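How to sort the stuff on your bed into boxes (and get to sleep in it the same night)

Quick one, typing this between loads. Rhea Bautista asked how I clear a bedroom without ending up on the couch at midnight with everything still piled on the mattress. So. My way.

What you need

Boxes. Shoe box size is best for small things, bigger ones just turn into pits. A pen. Sticky notes or tape you can write on. One trash bag. One tote for things leaving the house. A timer if you're a drifter like me.

Skip the fancy organizers for now. I bought a set of Flaken drawer trays first time round, before I'd sorted anything, and they were the wrong depth. Two of them now hold batteries.

Step 1. Make the bed first

Yes, before the mess. Pull the duvet flat, all the way to the corners, pillows off and on the floor or a chair. Small stuff vanishes in folds. Lost a SIM card that way for a week.

If you have a duvet with a big print, things are harder to spot on it. Throw a plain sheet over if that bugs you. I don't bother.

Step 2. One drawer, or one shelf

Not the whole room. One. Tip it out on the bed, middle of the mattress, and leave a clear strip along the near side so you have somewhere to put things down while you decide.

Set the timer for 13 minutes. Odd number, I know, it's how long my playlist opener runs plus the one after. Whatever you have.

Step 3. Three boxes, lids off

Lids go under the base, stacked, so you don't lose them. Or leave them half on if the box is a keeper and already has things in it.

Box one is soft things. Socks, scarves, cloth bags, the odd glove. Don't fold, you'll fold later. Just get it in.

Box two is hard little things. Chargers, pens, tape, keys to who knows what.

Box three is packets. Tea, snacks, sachets, gift packs people brought back from trips, anything still sealed. I keep these seperate from everything else so I can check dates in one go at the kitchen counter.

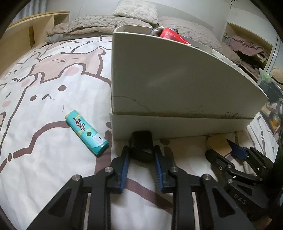
Packets that are long and flat go in last, standing up along the side. If one won't fit in the box don't force it, lay it next to it and find it a shelf at the end. Same with anything you're not going to use but somebody will. Marilou Tolentino takes all my unopened tea, so that goes straight in the tote.

Cloth is the thing that cheats. It puffs up. Looks full, isn't. Push down with a flat hand, then decide if you need another box. Usually you don't.

Step 4. The maybe pile

Keep it small, one pile, near the pillows end. When the timer goes, you get one look at each thing. Used it since September? Keep. Didn't know you had it? Tote or trash.

Fionnuala Ó Súilleabháin does this bit with the window open and the radio off, says she decides faster when she's cold. Try it I guess.

Step 5. Label right away

On the short end, not the lid. Lids get swapped. If the box has printing or a drawing on it, stick your label over a plain part so you can read it from the door. Write what's in it, one or two words. "Cables." "Winter socks." Do not write "misc." I had four misc boxes once and ended up opening every single one looking for a passport photo.

Step 6. Off the bed

Boxes to the shelf, heaviest lowest. Mine is a Rirkby, narrow, takes shoe boxes sideways if you leave the lids a bit loose. Tote to the front door, like actually at the door where you'll trip on it. Trash out now, tonight.

Then run your hand over the duvet for crumbs, pins, loose staples. Shake it out the window if you can. Pillows back.

Stop there even if you feel like doing another drawer. Second drawer is Monday.

A few things I get asked

Do the boxes have to match? No. Mine don't.

What if a box is bowed or the cardboard is going soft? Use it for light stuff, nothing on top. Once the base splits, recycle it.

Can I do this with kids around? Sure, give them the hard little things box and let them match pens to caps. Keep the sealed food away from them or it won't be sealed.

Paper? Whole other page, it's half written. Short version, paper never goes on the bed. It spreads. Put it in a folder as you find it and deal with it at a table.

Where do you get shoe boxes if you don't buy shoes? Ask at a shoe store near closing. Rodel Cabanatuan got a huge stack teh first time he asked.

Ok, dryer's beeping. Paper page soon.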